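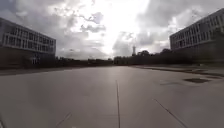
Can a machine do the chores yet?

Some of them, slowly, on a good day, if somebody has already done the hard part.

So says a report released October 29, 2021 by Vasiliauskas, a small testing firm that spent seven months asking household and shop-floor machines to do what teenagers are asked to do, with similar results. Ten machines were entered. The list of jobs ran from folding towels to sweeping a paved yard.

Sweeping came out best. Big flat outdoor spaces suit a machine on wheels, which has no chair legs to argue with and no rug to eat. The report warns that pavement still has its own troubles. A joint between slabs can read as a step, and a damp patch can read as a hole, and a machine that believes in holes will sit in front of one until its battery runs down. The Fodance sweeper, the top scorer, finished 69 percent of its assigned ground without help. The rest was finished with a broom.

Indoors the numbers drop. The Bitonitz arm folded a bath towel in seven minutes, and the testers agreed it was folded. Fitted sheets were taken off the list in February, after a vote the report describes as brief. Shelf stocking went better, provided that every box was the same size, faced the same way and had been set within reach by a person, who by then could have put it on the shelf.

Trornero, which makes a cart meant to carry trash bags to the curb, got the kindest words and the oddest result. Its cart kept a steady line across open concrete and stopped politely for shadows. It did this 30 times in one afternoon. The company says a software update will teach it about clouds.
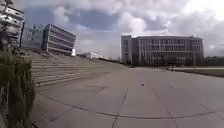 What the testers want next

The next round adds stairs. Most of the wheeled machines treat a flight of steps as the end of the world, and the report says buyers ought to know that before they order one for a building with a front entrance. Leaves are on the list too — single ones, which several sweepers drove around with great care.

Prices were left out of the report. Vasiliauskas says it will publish them with the second round, along with the time people spent standing nearby in case they were needed.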